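FOR IMMEDIATE RELEASE

Aso Publishes Test Guidelines for Home Robots in Simulated Rooms

POLLCOMBE, 11 February 2020 – Aso today released its first set of guidelines for testing household robots in computer-rendered homes. The document, titled Drurkari, sets out how a simulated room should be built, recorded and reported before any claim is made about a robot's safety indoors.

Under the guidelines, every test room must be published along with its results, so that another laboratory can repeat the run under the same conditions. Developers must also state which items in a room can be moved and which are fixed.

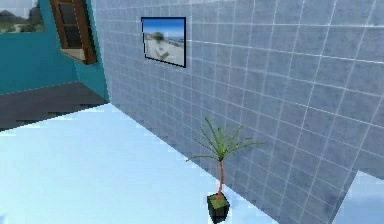

A simulated room with tiled wall, framed picture and potted palm.

"Buyers and inspectors have had no common way to read simulation results," said Pavithra Kartha, head of standards at Aso. "Two companies could report the same score and mean very different things by it. Drurkari gives them one form to fill in." 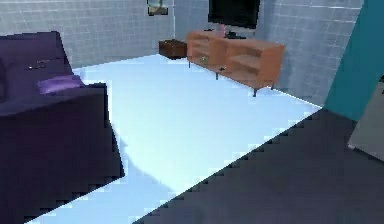

Clearance rules make up the longest chapter of the document. A robot must keep a stated distance from furniture at all times, and any contact must be logged, even when nothing is displaced. Low furniture receives its own section. Pieces raised on thin legs, such as the long wooden sideboard beneath the television, must be modeled with the gap under them left open, and large seating such as the purple sofa must be given its full outline at floor level.

Each reported result must be based on at least 222 runs in no fewer than five rooms. Records are to be kept for two years.

"We asked for plain rules that a small team can follow, and we are pleased with the outcome," said Raphaël Coste, director of testing at Millet, which reviewed the draft in December.

The guidelines are available from Aso free of charge. Comments may be sent to Mudassar Sethi, Standards Office, Aso, Pollcombe.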